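Call for participants: bench testers for the Saledik two-arm tube handling kit

Fletmont is looking for people with lab bench experience to try out the Saledik kit before it goes on general sale. Testing is paid and takes place at our Zutcombe office. We have 20 places in the first round and expect to open a second round in February.

What Saledik is

Saledik is a two-arm tabletop robot kit for small labs, teaching labs and sample rooms that handle capped tubes all day but can't justify a full automation line. It comes with two arms, two grippers, the control software and a set of starter routines for picking, moving and racking tubes. The software was written by Yeom, our partner on the project. The buyer supplies the table, the racks and a laptop.

We have tested the kit in-house for most of a year. Our own staff know it too well by now. We want to see how it goes with people who have never touched it and who have their own habits about how a rack should be filled.

What you will do

You will come in for two sessions of three hours each, one in the morning and one in the afternoon, not necessarily in the same week. In the first session you unpack a kit, follow the printed setup guide and run the starter routines. A member of the team will be in the room but won't help unless you are stuck for more than ten minutes. In the second session you set up a routine of your own choosing, run it 40 times and log every pick as good, dropped or missed.
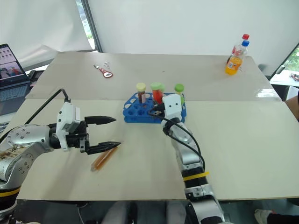
All tubes used in the sessions hold colored water. There are no biological samples or chemicals on site. You will be asked to wear closed shoes and to stay behind the floor line while the arms are moving. Each station has a stop button and you can use it at any time without asking.

After each session you fill in a questionnaire of 61 items. Most are tick boxes. The last page is open comments, and that is the part the team reads first, so please don't hurry it.

Who we are looking for

- Adults with at least one year of hands-on work in a lab, pharmacy, clinic or school science department
- Comfortable using a laptop, no programming needed
- No earlier work with Fletmont or Yeom
- Able to stand or sit at a bench for three hours with breaks

We would especially like to hear from left-handed people and from anyone who runs a bench alone. Both groups were missing from our early trials.

Pay and practical matters

Participants receive $40 per hour, paid within two weeks of the second session. Parking is free and the building has step-free access. Coffee and lunch are provided.

The sessions are recorded on video for product development. The recordings stay with the project team and are not used in advertising. You will get the consent form in advance.

How to apply

Send a short note with your current job, the kind of tubes or vials you handle and the times of day that suit you. A résumé is welcome but not required. Write to Jin-sol Han, user testing lead, through the contact form on the Fletmont site and put "Saledik bench test" in the subject line. We answer every application, usually within five working days.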